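리빙 > 작은 살림 > 탁자 위 이야기

탁자에 휴지통을 올려놓는다는 것

글 작은 살림 편집부 | 2023년 4월 19일

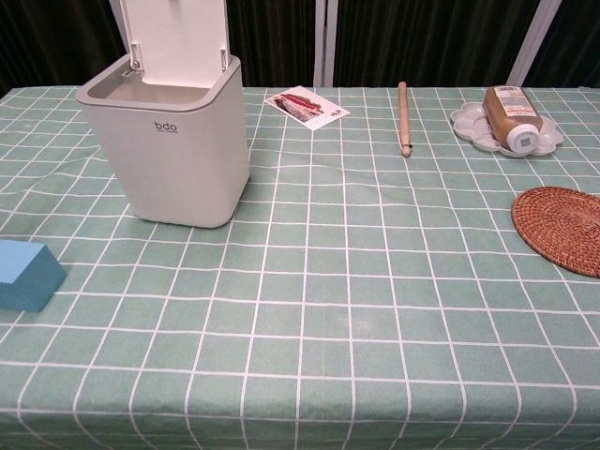
민트색 격자 식탁보 위, 뚜껑을 활짝 연 작은 휴지통과 탁자의 식구들.

어릴 때 저희 집에서는 휴지통이 늘 바닥에 있었습니다. 부엌 구석이나 책상 밑, 텔레비전 장 옆, 그러니까 눈에 잘 안 띄는 낮은 곳이 휴지통의 자리였지요. 밥상 위에 귤껍질이 쌓이면 할머니가 신문지를 한 장 펴서 그 위로 쓱 모은 다음 네 귀퉁이를 오므려 들고 일어나셨는데, 저는 지금도 귤만 보면 그 신문지 바스락거리는 소리가 먼저 떠오릅니다. 그래서 탁자 위에 올려놓고 쓰는 조그만 휴지통이라는 물건을 처음 봤을 때는 조금 낯설었어요. 휴지통이 밥상에 올라와도 되나, 하는 마음이 먼저 들었거든요.

그랬던 제가 이번 호에 이 물건 이야기를 이렇게 길게 쓰게 된 것은 순전히 프레디 텔로(Fredy Tello) 씨 때문입니다. 텔로 씨는 픽사이드(Fikside)라는 이름의 작은 공방을 꾸리고 있습니다. 오전에는 빵과 과자를 굽고 오후에는 동네 사람들과 그림을 그리는 곳인데, 빵집이라고 부르자니 물감 냄새가 나고 화실이라고 부르자니 버터 냄새가 나서 저는 그냥 공방이라고 부르기로 했어요. 본인은 어느 쪽이든 상관없다고 합니다. 스페인 카세레스(Cáceres)에서 7년을 살다 왔고, 거기서 배운 살림 습관을 아직도 꽤 많이 지니고 있습니다.

제가 이곳을 처음 찾은 것은 지난 10월이었습니다. 원래는 식탁보를 취재하러 갔어요. 드리르네다우(Drirnedau)라는 조그만 천 가게에서 텔로 씨를 소개해 주면서, 자기네 손님 가운데 식탁보를 가장 험하게, 그러면서도 가장 오래 쓰는 분이라고 했거든요. 그 말에 솔깃해서 수첩을 챙겨 들고 갔는데, 막상 가서는 식탁보 이야기 반, 휴지통 이야기 반을 듣고 왔습니다. 돌아오는 버스에서 수첩을 펴 보니 '뚜껑'이라는 단어가 왜 그렇게 많이 적혀 있던지요.

하나의 탁자, 여러 개의 하루

픽사이드에는 탁자가 많지 않습니다. 반죽을 미는 탁자와 그림을 그리는 탁자와 점심을 먹는 탁자가 같은 탁자예요. 넓은 작업실을 가진 분들이 들으면 불편하겠다고 하시겠지만, 사실 우리 대부분이 집에서 그렇게 살고 있지 않나요. 아침에는 식탁이었다가 낮에는 사무실이 되고, 아이가 돌아오면 숙제 책상이 되었다가 저녁이면 다시 식탁으로 돌아오는, 그 고단한 탁자 말입니다.

그런 탁자에는 으레 서로 어울리지 않는 물건들이 모입니다. 텔로 씨의 탁자에도 얌전히 열어 놓은 휴지통 곁으로 나무 막대와 그림 팔레트, 짜서 쓰는 병, 카드 한 장, 하늘색 폼 블록이 함께 나와 있습니다. 요리책에도 미술책에도 같이 나올 일이 없는 물건들인데, 한 천 위에 놓여 있으니 묘하게 한집안 식구처럼 보여요. 저는 이런 탁자를 좋아합니다. 잡지 일을 하다 보면 물건을 두세 개만 남기고 싹 치운 탁자를 자주 보게 되는데, 보기에는 시원해도 거기 앉아서 무엇을 하고 싶다는 생각은 잘 들지 않더라고요.

"탁자에 나와 있는 건 다 이유가 있어서 나와 있는 거예요. 이유가 끝나면 들어가고요. 그런데 이유가 끝났는지 안 끝났는지 애매한 물건이 꼭 있거든요." 텔로 씨의 말입니다. 저는 그 '애매한 물건'이라는 말에 한참을 웃었습니다. 저희 집 식탁에도 석 달째 애매한 건전지가 두 알 있어서요.

탁자를 바꿔 쓰는 시간이 제일 중요하다고 텔로 씨는 여러 번 말했습니다. 빵에서 그림으로, 그림에서 밥으로 넘어가는 그 짬에 그는 음악도 끄고 탁자 앞에 섭니다. 먼저 부스러기를 모으고, 다음으로 작은 쓰레기를 줍고, 그러고 나서야 큰 물건을 옮긴대요. 저는 평생 반대로 해 왔습니다. 큰 것부터 번쩍번쩍 들어 옮기다가 그 밑에 있던 지우개 가루며 빵가루를 온 바닥에 흩뿌리곤 했지요. 순서 하나 바꿨을 뿐인데 요즘 저희 집 바닥이 한결 낫습니다.

작아서 자주 비우는 통

이제 휴지통 이야기를 좀 해 볼게요. 탁자 위에 올라와 있는 것은 회색기가 살짝 도는 듯한, 아니, 크림색이라고 해야 할까요, 아무튼 새하얀 색에서 한 발짝 물러난 흰빛의 작은 통입니다. 네모난 듯하면서 몸통이 살짝 좁아지고, 앞면에는 진회색 소문자로 'bdo'라고 적혀 있습니다. 뚜껑은 뒤쪽 경첩에 달려 있어서 뒤로 젖히면 저렇게 꼿꼿이 서고요. 생김새로만 보면 길거리에 서 있는 커다란 쓰레기통을 누가 조물조물 줄여 놓은 것 같기도 합니다.

탁상용 휴지통을 고를 때 사람들이 제일 먼저 걱정하는 것이 크기입니다. 이렇게 작아서 뭘 버리겠느냐는 것이지요. 저도 똑같이 물었습니다. 텔로 씨는 그게 이 물건의 제일 좋은 점이라고 하더군요. 큰 통은 찰 때까지 기다리게 되고, 기다리는 동안 그 안에서 무슨 일이 일어나는지 우리는 모른 척하게 됩니다. 작은 통은 금세 차니까 금세 비우게 되지요. 그는 탁자의 쓰임이 바뀔 때마다 통을 비우고, 하루가 끝나면 뚜껑을 열어 둔 채로 둔다고 합니다.

뚜껑을 열어 두는 습관은 저도 그날 이후로 따라 하고 있어요. 비우고 나서 곧바로 닫아 버리면 안쪽의 습기가 나갈 데가 없습니다. 특히 물티슈나 찻잎 같은 젖은 것을 버린 날은 더 그렇고요. 마른행주로 안을 한 번 훑고 뚜껑을 젖혀 두면 다음에 쓸 때 기분이 참 좋습니다. 별것 아닌데도 그래요. 깨끗한 컵을 꺼낼 때의 기분과 비슷하다고 하면 너무 과장일까요.

봉지를 씌울까 말까 하는 문제도 있지요. 편집부 안에서도 의견이 갈렸습니다. 봉지를 씌우면 비우기는 편하지만, 작은 통에 맞는 봉지를 따로 찾기가 여간 번거롭지 않고, 큰 봉지를 씌우면 주름진 비닐이 통 속 자리를 절반은 차지해 버립니다. 텔로 씨는 종이를 접어 바닥에만 깝니다. 헌 포장지나 영수증 뒷면, 그림 연습을 하고 남은 종이 같은 것을 바닥 크기에 맞춰 접어 넣고, 비울 때 그 종이까지 한꺼번에 털어 낸다고 해요. 저는 집에서 커피 필터를 깔아 봤는데 이것도 꽤 쓸 만합니다.

무엇을 버리지 않을지 정해 두는 것도 중요합니다. 픽사이드에서는 탁자 위 휴지통에 음식 찌꺼기를 넣지 않습니다. 연필 깎은 것, 실밥, 과자 봉지의 뜯어낸 귀퉁이, 테이프 조각, 스티커 뒷종이, 코 푼 휴지 말고 붓을 닦은 휴지. 이 마지막 항목은 텔로 씨가 꼭 그대로 써 달라고 부탁한 것입니다. 그림 수업에 오는 분들이 자꾸 헷갈려 한다면서요.

식탁보가 하는 일

본래의 취재 주제였던 식탁보도 빼놓을 수 없습니다. 옅은 민트빛 바탕에 가느다란 흰 선이 격자로 지나가는 천인데, 멀리서 보면 잔잔한 단색처럼 보이다가 가까이 앉으면 모눈종이처럼 줄이 또렷해집니다. 저는 이런 격자무늬를 아주 좋아해요. 물건을 내려놓을 때 저도 모르게 줄을 맞추게 되거든요. 카드를 일부러 비스듬히 놓아도 줄이 있으니 '비스듬히 놓았구나' 하고 알아보게 되고요.

드리르네다우의 주인은 식탁보를 고르러 온 손님에게 꼭 탁자에서 무엇을 하는지 묻는다고 합니다. 밥만 먹는 탁자라면 짙은 색도 좋고 자수가 놓인 천도 좋지만, 손으로 무언가를 만드는 탁자라면 옅은 바탕을 권한대요. 짙은 색 천 위에서는 작은 부속이나 바늘을 잃어버리기 쉽고, 무늬가 너무 화려하면 한 시간만 앉아 있어도 눈이 피곤해지니까요. 얼룩이 걱정되지 않느냐고 물었더니, 얼룩은 보여야 닦는다는 대답이 돌아왔습니다. 맞는 말씀이라 받아 적을 수밖에 없었어요.

식탁보를 오래 쓰는 비결을 물으니 텔로 씨는 한참 생각하다가 "자주 돌려요"라고 했습니다. 사람은 늘 앉던 자리에 앉고, 놓던 자리에 컵을 놓습니다. 그러니 천도 한쪽만 닳고 한쪽만 물이 들지요. 그는 식탁보를 걷어 털 때마다 방향을 돌려 깐다고 해요. 매트리스를 돌려 쓰는 것과 똑같은 이치인데, 저는 식탁보를 돌려 볼 생각은 한 번도 못 했습니다. 집에 와서 당장 돌려 보았더니 제가 늘 앉는 자리 쪽이 얼마나 낡았는지 그제야 보이더군요. 조금 미안했습니다.

터는 법도 배워 왔습니다. 천을 그냥 확 걷으면 안 되고, 먼저 손날로 부스러기를 가운데로 모읍니다. 격자무늬 식탁보는 이때도 참 편해서, 한 줄 한 줄 따라가며 쓸면 빠뜨리는 데가 없습니다. 모인 것은 빳빳한 종이로 떠서 작은 통에 넣고, 그다음에 천의 네 귀를 모아 들고 창가로 가서 텁니다. 할머니의 신문지가 여기서 다시 떠올랐다는 말은 굳이 안 해도 아시겠지요.

꽃 모양 팔레트에 관하여

탁자 한쪽에는 하얀 꽃 모양 팔레트가 있습니다. 가장자리를 따라 꽃잎처럼 둥글둥글한 칸이 나 있는, 초등학교 앞 문방구에서 한 번쯤 보았을 법한 모양이에요. 저는 학교 다닐 때 네모난 접이식 팔레트를 썼는데, 짝꿍이 이 꽃 모양을 꺼내 놓으면 그게 그렇게 부러웠습니다. 똑같은 물감을 짜도 저쪽은 꽃이 피는데 제 것은 그냥 칸이니까요.

꽃 모양 팔레트는 그림 그릴 때 말고도 쓸데가 정말 많습니다. 바느질하는 분들은 단추를 색깔별로 담고, 구슬 꿰는 분들은 구슬을 담고, 제 동생은 여기에 압정과 클립을 담아 둡니다. 칸이 얕아서 손끝으로 집어 올리기가 수월하거든요. 음식에 쓰고 싶다는 분도 계시던데, 그럴 때는 처음부터 식품용으로 나온 접시를 고르시고 물감용과는 보관하는 자리부터 나누어 두시기를 권합니다. 씻으면 괜찮지 않느냐고들 하시지만, 겉으로 말끔해 보인다고 섞어 쓸 일은 아니에요.

팔레트 위에는 짜서 쓰는 병이 비스듬히 누워 있습니다. 캐러멜처럼 갈색이 도는 것이 담겨 있는데, 저는 이 색을 보면 어쩐지 배가 고파집니다. 짜는 병은 부엌과 작업대 양쪽에서 두루 사랑받는 물건이지요. 시럽도 담고 소스도 담고, 풀이나 물감을 담는 분도 있고요. 그러니 꼭 이름표를 붙이셔야 합니다. 담을 때는 당연히 기억할 것 같지만, 일주일만 지나면 간장인지 커피인지 나무 염색약인지 뚜껑을 열고 고개를 갸웃거리게 됩니다. 저도 한 번 크게 당한 적이 있는데, 부끄러워서 자세히는 안 쓰겠습니다.

짜는 병은 입구가 막히기 전에 닦는 것이 제일입니다. 한 번 쓰고 나면 입구를 젖은 천으로 돌려 닦고, 병을 살짝 눌러 안에 걸린 것을 도로 빨아들이게 한 다음 뚜껑을 닫으면 됩니다. 이미 굳어 버렸다면 따뜻한 물에 입구만 담가 두고 차를 한 잔 드세요. 억지로 이쑤시개를 넣다 부러뜨리면 일이 커집니다. 이때 닦아 낸 휴지며 굳은 조각이며 하는 것들이 다 작은 휴지통의 몫이에요.

밀대라 불러도, 막대라 불러도

탁자 안쪽에는 가느다란 밝은색 나무 막대가 놓여 있습니다. 끝이 둥글고, 그 끝 가까이에 어두운 띠가 가늘게 둘려 있지요. 밀대라고 해도 좋고 그냥 막대라고 해도 좋을 만큼 날씬합니다. 손잡이가 양쪽에 달린 굵은 밀대만 밀대인 줄 아셨던 분이라면 이렇게 가는 것을 써 보시면 좋겠어요. 만두피나 얇은 과자 반죽을 밀 때는 가느다란 쪽이 훨씬 말을 잘 듣습니다. 손바닥으로 반죽의 두께가 바로 느껴지거든요.

나무로 된 도구는 물에 담가 두지 않는 것이 첫째입니다. 반죽이 묻었으면 마른 상태에서 긁어내고, 꼭 짠 행주로 닦은 뒤 바람 드는 곳에서 말립니다. 가끔 식용 기름을 천에 묻혀 얇게 발라 주면 나무가 덜 트고요. 말릴 때는 세워도 되고 뉘어도 되지만, 뉘어 두었다면 중간에 한 번 굴려 주세요. 저희 어머니는 지나다니실 때마다 발소리처럼 자연스럽게 밀대를 한 번씩 굴리셨는데, 그게 습관인지 정성인지 저는 아직도 모르겠습니다.

둥근 막대는 가만히 있지를 못하고 굴러간다는 것이 흠이라면 흠입니다. 식탁보를 깔면 맨 탁자보다는 한결 덜 굴러가고, 그래도 불안하면 옆에 네모난 것을 하나 받쳐 두면 됩니다. 폼 블록이 이런 때 요긴하지요. 하늘색 폼 블록은 가볍고 말랑해 보이는 인상 덕분에 탁자 분위기까지 부드럽게 해 줍니다. 경사가 있는 블록이라면 카드나 메모를 기대어 세워 놓기에도 좋아요. 저는 조리법을 적은 쪽지를 늘 그렇게 세워 두고 봅니다. 휴대전화로 보면 밀가루 묻은 손가락으로 자꾸 화면을 깨워야 해서요.

버릴까 말까, 카드 한 장

열린 뚜껑 옆에는 작은 카드가 한 장 있습니다. 사진 카드인지 엽서인지, 흰 테두리 안에 빨간 옛날 자동차처럼 보이는 그림이 들어 있고 오른쪽 아래로 서명 비슷한 조그만 표시가 있어요. 저는 이 카드를 보면서, 종이로 된 추억은 왜 언제나 휴지통 바로 옆까지 왔다가 돌아가는가 하는 생각을 했습니다. 저만 그런가요? 서랍을 정리할 때마다 엽서며 영화표며 생일 카드를 휴지통 앞까지 들고 갔다가, 한 번 더 읽고, 결국 도로 서랍에 넣고 맙니다.

텔로 씨에게도 카드 상자가 있습니다. 카세레스에서 지낼 때 벼룩시장에서 산 엽서와 친구들이 보내 준 카드를 모은 상자인데, 여기에는 규칙이 하나 있대요. 상자 속 카드는 44장을 넘기지 않는다는 것입니다. 왜 하필 마흔넷이냐고 물으니 상자에 딱 그만큼 들어간다고 하더군요. 새 카드가 오면 전부 꺼내서 늘어놓고 하나를 고릅니다. 고른 카드는 버리지 않고 누군가에게 다시 보냅니다. 뒷면에 이미 글씨가 있으면 봉투에 넣어서 보낸다고 해요. 저도 그렇게 한 장 받았는데, 모르는 언어로 적힌 안부 옆에 한글로 '잘 들어가셨지요?'라고 적혀 있어서 마음이 몽글몽글해졌습니다.

카드를 탁자에 올려 두는 것도 좋은 방법입니다. 상자에만 넣어 두면 일 년에 한 번 볼까 말까 하니까요. 다만 물과 기름이 오가는 자리라면 투명한 봉투에 넣거나 멀찍이 세워 두세요. 얼룩이 묻은 카드도 나름의 맛이 있다고 하실 분이 계시겠지만, 그건 얼룩이 묻고 난 다음에 할 이야기입니다.

20분 정리법

마지막으로 텔로 씨가 그림 수업 시작 전에 하는 정리법을 옮겨 둡니다. 전부 해서 20분이고, 서두르지 않는 것이 요령이라고 합니다.

먼저 휴지통 뚜껑을 엽니다. 정리하는 내내 열어 두세요. 한 손에 부스러기를 쥐고 다른 손으로 뚜껑을 여닫다 보면 반은 흘립니다.

눈에 보이는 작은 쓰레기를 손으로 줍습니다. 이때 다른 물건은 건드리지 않습니다.

짜는 병과 물감처럼 샐 수 있는 것의 뚜껑을 확인하고 입구를 닦습니다.

팔레트는 칸을 닦아 엎어 말리고, 나무 도구는 행주로 훔쳐 따로 둡니다.

애매한 물건은 탁자 한쪽 구석에 모읍니다. 버릴지 말지는 지금 정하지 않아도 됩니다. 텔로 씨는 밤 9시에 가게 불을 끄면서 한 번 들여다보고, 그때도 모르겠으면 하룻밤을 더 재운다고 합니다.

천을 쓸고, 통을 비우고, 안을 닦습니다. 그리고 뚜껑을 젖혀 둔 채 차를 마십니다.

차를 마시는 것까지가 정리라고 해서 저도 한 잔 얻어 마셨습니다. 텔로 씨가 내온 것은 지르네로(Girnero)라는 동네 찻집에서 덖은 보리차였는데, 고소하고 끝이 약간 달았어요. 다 마시고 일어서려는데 그가 제 찻잔 밑에 깔려 있던 종이를 집어 반으로 접고, 또 반으로 접어서 휴지통 바닥에 쏙 깔았습니다. 다음 수업 시간이 다 되어 문밖에서 사람들이 신발 터는 소리가 났고, 저는 가방을 챙기면서 저희 집 식탁의 건전지 두 알을 생각했습니다. 그날 저녁에 시계에 넣어 보았더니 한 알은 멀쩡했고, 다른 한 알은 모아서 수거함에 넣었습니다.

함께 읽으면 좋은 기사

격자무늬 천, 줄을 맞춰 개는 법
짜는 병에 붙이는 이름표, 물에 안 번지게 쓰려면
얇은 반죽에는 가는 밀대
서랍 속 엽서를 다시 부치는 사람들
식탁이 곧 책상인 집의 저녁 시간
나무 도구 기름 먹이기, 계절마다 한 번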